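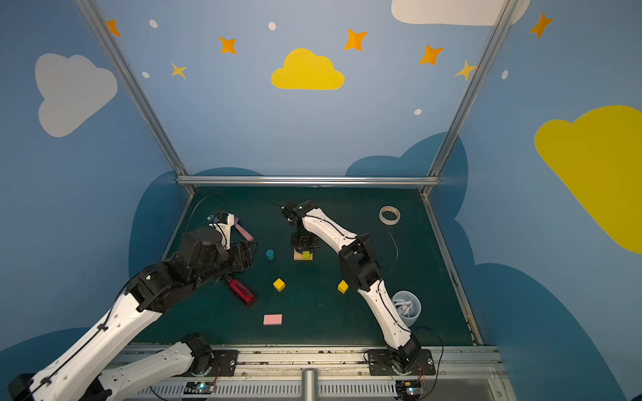 How many practice runs does the method need before it can sort a new set of objects?
The Galden method needs 20 runs guided by hand for each new set, followed by one overnight training pass. The starting model that comes with the guide was trained on 2,000 runs, so your 20 only have to teach it what is different about your table.

Section 6. Teaching a new task by guided runs

Read Section 5 first if you have not yet zeroed the joints. Everything below assumes both arms return to the rest pose when you type "home".

6.1 Before you start

You will need the starting model (Galden base, March release or later), a disk with plenty of free space and the Plorent recorder running on the same machine as the arm controller. If the recorder runs on a second machine the clocks drift apart, and the model learns to close the gripper late. We lost a whole week to that one!

CAUTION: Keep your hands outside the posts whenever the arms are powered. The soft stop slows an arm down but does not hold it.

6.2 Recording the runs

1. Type "home" and wait for both arms to settle.
2. Set the objects out by hand. Do not try to be neat.
3. Start the recorder and wait for the tone.
4. Guide the arms through the task at a steady pace. Small corrections are welcome; leave them in.
5. Stop the recorder as soon as the last object is let go.
6. Mark the run "good" or "bad". Bad runs are kept, and the training pass uses them too (see 6.4).
7. Move everything and go again from step 1.

Note: take a break after every six runs. Tired guiding is jerky guiding, and it shows up in the results.

6.3 Choosing and placing objects

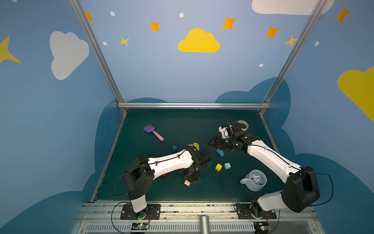
Variety in the layout does more for this method than any setting in the software, and it is the part we enjoy most. In our early tests we put single cubes in tidy rows, and the model became wonderful at tidy rows and hopeless at everything else. Mix shapes that need different grips, and let some of them crowd each other: a yellow cube right beside a light blue one, say, with a triangular prism close by, asks for a far more careful approach than a cube on its own. Put in one or two things that have no part in the task as well (a roll of tape at the back is fine) so that the model learns to leave them alone.

Note: change the positions between runs, but keep the set of objects the same until all 20 are done.

6.4 The training pass

1. Copy the runs into the folder "akanda_in".
2. Type "train short". The pass takes 415 rounds.
3. Leave the machine alone until the log says "done".
4. Check the last line of the log for the score on held-back runs.

The bad runs earn their place here. Akanda, the training half of the method, compares each one with the nearest good run and works out where they part ways. With that step switched off, our models still reached for the right object but gave up after a missed grip. With it on, they go back and try again, and the first time we watched that happen we replayed the log until lunch.

CAUTION: Do not mix runs from two different tables in one pass. The result may move an arm into a post.

6.5 First trial

Load the new model with "ekmont load", keep one hand on the stop button and run at quarter speed. If an arm hesitates above an object without closing, record six more runs with that object in different places and repeat 6.4. If it drifts to one side every time, go back to Section 5 and zero the joints again.

Section last revised 30 June 2019.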